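Two Newsrooms and a Very Long Lunch: Our Visit to the Stircombe Open Day

June 24, 2021

I have been writing for this newsletter long enough to have visited a good many newsrooms, and I still get a little flutter walking into one. So when Stircombe, the regional news publisher over in Zamville, opened its doors for a day to show how its digital desk works, I signed up the same morning the email came in (and then spent a week worrying I'd put down the wrong address for the confirmation).

There were 21 of us on the tour, mostly from small papers and community radio, plus a few journalism students who asked better questions than the rest of us put together. We started in the main newsroom, where the audience team has the desks by the stairs. They used to sit on a different floor from the reporters, and the editor who showed us around said that moving them down had changed more than any piece of software they've bought. Reporters now wander over before a story is finished to ask which format might suit it, and sometimes the answer is plain old text, which I found very comforting.

The big draw was Relumum, the storytelling app they have been building in-house. It grew out of a series of web pages about the town's old movie theaters, where readers could tap through a street and hear people talk about the places they went on first dates. It did so much better than anyone had hoped that they kept the bones of it and made it into an app. The first working version took 10 weeks. The second took a good deal longer, and the developers were very open about why: they had built the whole thing around one series, and when the sports desk wanted to use it for high school football there was nowhere to put a score!

We got to try an early version on tablets, and I'll admit I spent most of my turn listening to a retired projectionist talk about popcorn machines. The audio is lovely. The map is still fiddly, and I kept getting thrown back to the start whenever I turned the tablet sideways. I wrote that on my feedback card and so, I noticed, did the person next to me.

After that came lunch, which ran well over an hour and which I didn't mind one bit, as this is where you really find things out.
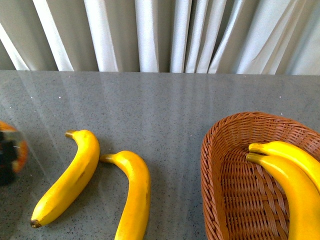

Gray speckled countertop with a pale curtain behind it.

I got talking with a group from a weekly paper that has tried selling an app subscription on its own. They signed up 41 readers in the first month and then hardly any more, and they've now folded it in with the print subscription, where it seems much happier. We swapped notes on push alerts too. Their rule is two a day, no matter what. Ours is looser, and I came home thinking it ought to be tighter.

The afternoon was given over to Kulkarni, the small studio that works with Stircombe on its virtual reality pieces. They walked us through a short film set on a river ferry, and each of us had a few minutes with a headset. I am a nervous passenger on real boats and was no better on this one, but I forgot about the headset quicker than I expected. What stayed with me was the sound of the other passengers chatting behind me. The producer told us they spend as long on sound as on pictures, and that viewers will forgive a blurry riverbank long before they forgive a muffled voice.

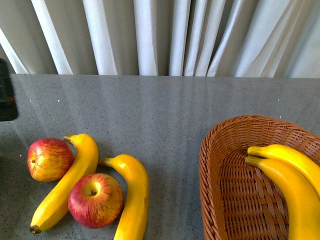
Polished gray counter and pleated curtain.

Somebody asked about cost, of course. They wouldn't give a full figure, but they did say the first film had been watched by 50 people in its opening week, nearly all of them at a library event with borrowed headsets. They've since made a flat version for phones, and that one gets the audience.

If you'd like to go yourself, Stircombe hopes to run another day in the fall. Parking is behind the building and fills up early, so take the bus if you can. I have a spare copy of the handout on planning a prototype, and I'm happy to mail it to the first reader who asks.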